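How to Do a Pre-Use Check on a Warehouse Ladder

I love a good pre-use check. It takes a couple of minutes, it costs nothing, and once you have done it 40 times your hands pretty much run it for you! These are the steps we teach new starters at our Willville site, and they work for any stepladder or extension ladder you are likely to meet on the job.

Before you start

Put your gloves on and lay the ladder flat where there is good light. Have the ladder log and a red tag within reach. If there is no log entry from the last periodic inspection, stop there and ask your supervisor.

Step 1: Read the label
Find the duty rating and add up your own weight, your clothing and every tool you plan to carry. Over the rating? Get a bigger ladder. If the label can't be read, tag the ladder out.

Step 2: Run the rails
Look down each side rail from end to end, then feel along it for cracks, dents and bends. Fiberglass rails deserve extra time - fuzzy or splintered patches mean the ladder comes out of service.

Step 3: Try every rung
Grip each rung and twist. It should not turn or rattle. Wipe off any oil, mud or wet paint while you're there.

Step 4: Check the feet
Both feet need their full tread, and swivel feet should move freely. Our Vistthorpe crew found most of their rejects at this step, so get right down on the floor and look!

Step 5: Work the moving parts
Open the spreaders on a stepladder until they lock. On an extension ladder, raise the fly section and listen for both rung locks to seat, then look over the rope and pulley.

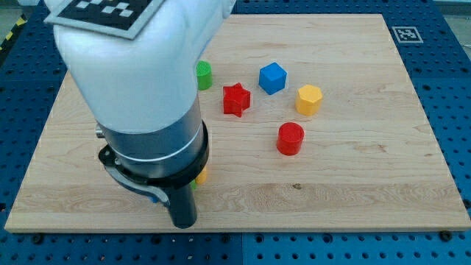 Step 6: Sign or tag
Passed? Initial the log and go to work. Failed? Tie on the red tag, write the fault in plain words (“left foot worn smooth” is great, “bad” is not) and move the ladder to the locked rack. Leave the repair to someone trained and authorized to do it - please, no tape!

Run the whole check again after any drop or knock, even if you only signed the log 2 minutes ago.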